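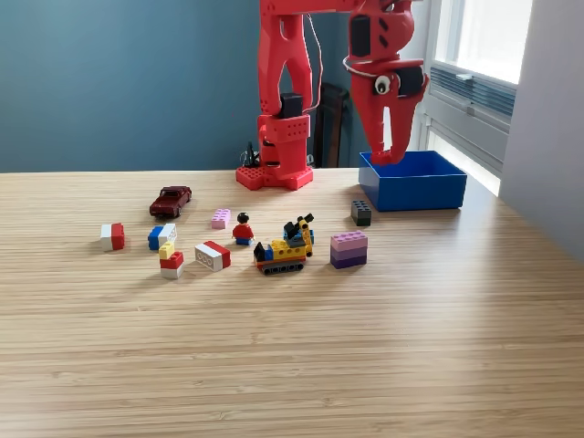 # Numix Tabletop Arm, Single Station

The Numix is a small desk-mounted arm with a parallel gripper, sold for sorting, kitting and pick-and-place teaching. It sits at the back of an ordinary table and works the area in front of it. Bench, bins and work pieces are supplied by the buyer.

**Price:** $3,216 per station, before shipping and tax
**Lead time:** two weeks for single units, longer for orders of five or more
**Prices checked:** 14 June 2018

## What is in the box

- Arm, assembled and tested, with base plate
- Gripper with one pair of standard jaws
- Power supply and motor cable
- USB cable, 6 feet
- Two table clamps and a hex key set
- Printed setup sheet

A computer is not included. Any laptop from the last few years with a free USB port will run the Gistton control software. One license comes with each arm and does not expire. Updates are free for the first year.

## Choosing a table

Allow a clear surface at least four feet wide and 30 inches deep. The base goes at the rear edge, so the cable can drop straight down behind the table. Leave a gap to the wall for it. A plain wood or laminate top is fine. Glass is not, and folding tables move too much when the arm changes direction.

If the station is going next to a window, plan on a blind. The arm itself doesn't care, but anyone adding a vision kit later will get different results in the morning and the afternoon.

## Bins and parts

Most first-time buyers start with building bricks and small toys. They are cheap, they come in many colors, and dropping them does no harm. Mixed shapes are harder than a tray of identical parts -- a single brick lying flat is an easy pick, while anything with wheels or a raised arm needs its own grip position. Budget time for that.

Use an open bin with straight sides. The maximum payload is 200 grams at full reach, so a handful of joined bricks is fine but metal parts should be weighed first.

## Options

| Item | Price |
|---|---|
| Hubmann soft jaw set | $84 |
| Vision kit, overhead mount | $410 |
| Spare motor, any joint | $58 |
| Second software license | $120 |
| Extended warranty, second year | $190 |

The soft jaws are worth adding to the first order. Standard jaws mark painted parts.

## Schools and multi-unit orders

Schools and training centers pay $2,638 per station on orders of five or more. The discount covers the arm and the software license only. Options stay at list price. Purchase orders are accepted from schools and public bodies, with payment due 30 days after delivery.

Budget for one spare motor for every two stations. The wrist motor takes the most wear and can be changed in around 20 minutes with the supplied keys.

## Warranty and returns

One year on parts. Jaws and cables are treated as wear items and are covered for 90 days. Unused units can be returned within 30 days in the original carton, less shipping.

Orders ship from the Preltbridge warehouse, Monday to Friday. The warehouse closes for stock count in the last week of November, and orders placed that week go out the following Monday.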